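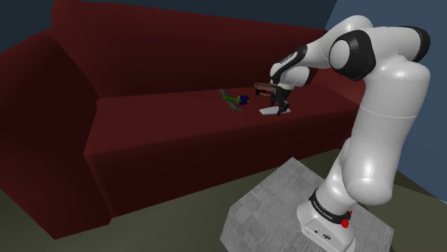 Simulated living room: robotic arm reaching over a dark red sofa.

Household Noise FAQ
Bollstead Radio Group

These are the questions we get most often from people who put up a wire, plugged in a receiver, and heard something like bacon. The answers assume you live in a normal house with normal appliances in it, and possibly with other people who would like those appliances to stay on.

My meter reads S7 with no signal. Is the receiver broken?

Probably not. Pull the antenna connector off the back. If the needle drops, the receiver is fine and the noise is coming in through the antenna, the feedline, or both. If it doesn't drop, the noise is getting in through the power supply or the USB cable to your computer, and you should try a battery before you write an angry letter to the manufacturer.

How do I know whether it's my house or a neighbor's?

Run the receiver on a battery and turn off your main breaker. Warn everyone first. We have all skipped that step once. If the noise goes away, it's yours, and you can put the breakers back one by one until it returns. If the noise doesn't change, you may enjoy a brief feeling of moral superiority before starting on the harder part of the job.

Check anything with a battery backup separately. It will go on happily making noise with the main breaker off, and it has sent more than one member up and down the street with a portable for nothing.

What are the usual suspects?

Small switching power supplies, first and always. After that: LED bulbs (the cheap ones, and a few of the expensive ones), plasma TVs that somebody refuses to part with, treadmill motors, battery chargers, solar inverters, aquarium heaters, and network gear of every kind. The worst offender found at a member's house was a doorbell transformer. It had been there longer than the member.

Can I tell what it is from the sound?

Sometimes. A harsh buzz that follows the power line is often arcing, either in a bad connection or on a pole outside. Broad humps that repeat every so many kilohertz and drift as things warm up are nearly always a switching supply. Steady ticking might be an electric fence, even in town, where people keep goats now. A waterfall display helps a lot here, and it also gives you something to look at while you sulk.

Does it matter what time I listen?

Very much. Keep a log for a week with the time and the meter reading. A noise that starts at dusk and quits at dawn is a light. One that only shows up in daylight is a solar installation until proven otherwise. One that runs every evening until 11 p.m. is a television, and you will need diplomacy.

Do ferrites work, or is that a myth?

They work if you use the right ones and enough of them. For HF you generally want type 31 material. A single snap-on bead of unknown origin, clipped around a cord once, does very little apart from making the cord heavier. Pass the cord through a large core several times. Impedance goes up faster than the number of turns, so six passes through one decent core will usually beat six beads strung along the cord like a necklace. Too many turns can hurt you on the higher bands, so try it and listen.

Where do I put them?

As close to the noisy device as you can get. You are trying to stop the cord from acting as an antenna, and the cord starts at the device. Put another choke on your own feedline, near the feedpoint of the antenna, and a second one where it comes into the house.

I moved my antenna and it helped more than everything else put together. Why?

Because distance is wonderful. Noise from house wiring falls off quickly as you get away from it. The group's receiver at Flarnholm used to run from a wire stapled under the eaves. Moving the near end 46 feet out to the fence did more than a whole winter of ferrites. We don't like to talk about the winter.

Is the Maltier line filter worth building?

Yes, if your trouble is riding in on the AC line, and no if it's being radiated. The kit goes together in an evening. It connects to house current, so if you're not comfortable with that, buy a finished commercial filter with a proper safety listing. Nothing in this FAQ is worth getting electrocuted over, including this FAQ.

What about the Oravec noise canceler?

It can null one source quite well, provided that source is steady and you give it a sense antenna that hears plenty of the noise and not much else. With several sources in different directions it will null one and introduce you to the next. Fix what you can at the source first. Remember to bypass it or switch it out before you transmit. Repairs on these are fiddly, and we can hear you from here.

Does any of this apply on 2 meters?

The hunting does. The ferrite advice mostly doesn't, as type 31 is past its best up there and other mixes do better. On the plus side, a small handheld beam makes direction finding much easier at VHF, and you'll look very official in the street.

It's the power line. Who do I call?

Your electric company. Find the pole number if you can read it from public ground, note the times and the weather, and be polite. Do not thump the pole with a hammer. It's dangerous, and it can make a bad connection go quiet for a few days, usually the same days the crew comes out.

How do I bring it up with a neighbor?

Take a portable receiver so they can hear it for themselves, and offer to buy the replacement power supply. It's cheaper than a new antenna. Don't open with the word "interference," which most people take to mean that you are causing it.

Can I borrow the group's direction-finding loop?

Members can, for up to two weeks. Sign the sheet inside the cabinet at Bollstead and bring the loop back with its tripod. The tripod has been missing since June.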